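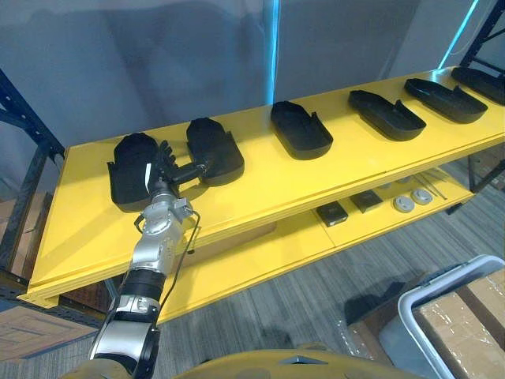
Black shoe trays along the top of the yellow Stovier shelving unit.

I've had the Stovier since November and I love it! It's metal, it's a proper cheerful yellow, and the top shelf is broad enough for a whole row of shoe-shaped trays — which used to live in a heap on the floor. The lower shelf takes the small stuff (boxes, discs, a few long thin rods). My old Nesivum wobbled if you so much as sneezed. Only grumble: it gets a bit shady down below, so put your labels on top. I'd happily buy a second.

Purificación Prieto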